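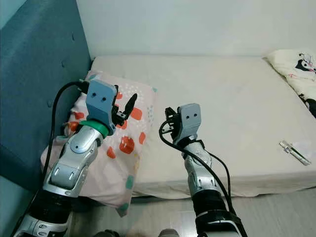

Consumer Textiles – Week 3 handout
Thread count, and what the label is selling you

Last updated: August

Reading for Friday: the packet on fiber and weave, plus the Handmont and Skostero catalog pages. Bring a label from home. A photo of one is fine. Cutting it off your roommate's comforter is between you and your roommate.

1. What gets counted

Thread count is the number of threads in one square inch of cloth, lengthwise plus crosswise. The lengthwise threads are the warp and the crosswise threads are the weft. If you mix them up on the midterm you will be in large and distinguished company.

The trouble starts with yarn made of several thin strands twisted together. Count the yarn once and you get a modest number. Count every strand and the number climbs nicely, while the cloth stays exactly as it was. Our practice file has an invented listing that claims a count of 3,289. Work out how fine a single thread would have to be for that to fit in an inch, then decide whether you could see it, let alone weave it.

2. Weave

Percale goes one over, one under. It feels crisp and wrinkles if you look at it. Sateen floats one thread over several others before going under, so more thread lies on the surface. You get a smoother hand and some shine, and you also get snags, particularly if you own a cat or have feet.

Sateen is a weave and satin is a weave. Neither one is a fiber. "Is it satin or cotton?" is a question I would like to hear less often this term.
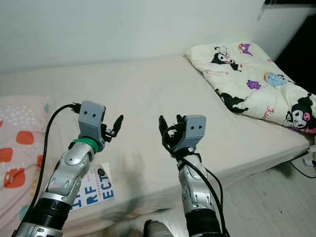 Color does a lot of quiet selling. Bright white reads as hotel, gray reads as expensive, and anything called "oat" costs more than the same cloth called "beige." Undyed cotton has a yellowish cast of its own, and mills bleach it out or tint over it depending on who is buying. A plain off-white sheet like the one on the bed here could have reached that shade by any of these routes, and looking at it from across the room won't tell you which. Neither will it tell you the fiber, the count or the weave. For those you need a label, a magnifier, or at the very least your hand.

3. Shrinkage

Cotton yarn is stretched during weaving and relaxes in the wash. Fitted sheets are where people notice, usually at the fourth corner. Measure before washing and after, in both directions, and write down which is which.

4. Assignment

Compare the Marwat and Plilik swatches in the lab drawer. Record weave, yarn type and your own count for each, and do 3 counts per swatch in different spots. If all of them match perfectly I will assume you did one and went to lunch.

Write-ups are graded out of 80. Put the swatches back flat – last term's came back as a ball.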